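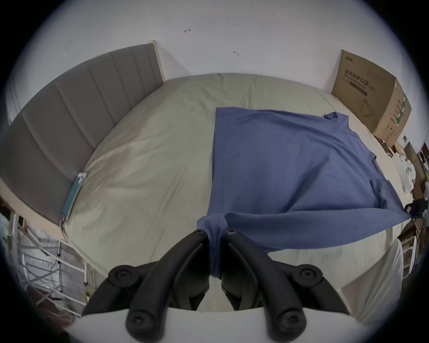

A blue knit shirt on the bed, one sleeve stretched out.

For many years I folded my clothes on the kitchen table, standing and in a hurry. Now I use the bed. The sheet must be pulled smooth first, then one shirt at a time is laid flat, and the long sleeves go across the back.

In my building in Grornon the apartments are small, and mine has one closet with 16 hangers. Knit shirts should not hang there anyway, they grow long at the shoulders. I keep them in a drawer from Rorari, which cost me 400 and is still too narrow.
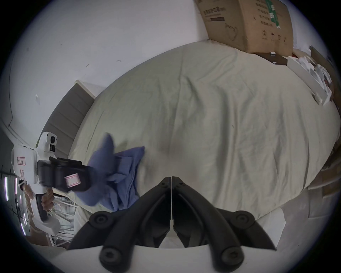 Blue cloth, bunched and lifted over the pale sheet.

A soft fabric does not keep a sharp line. I fold it in three, press with the palm and leave it. In October the thick sweaters come out and I start again.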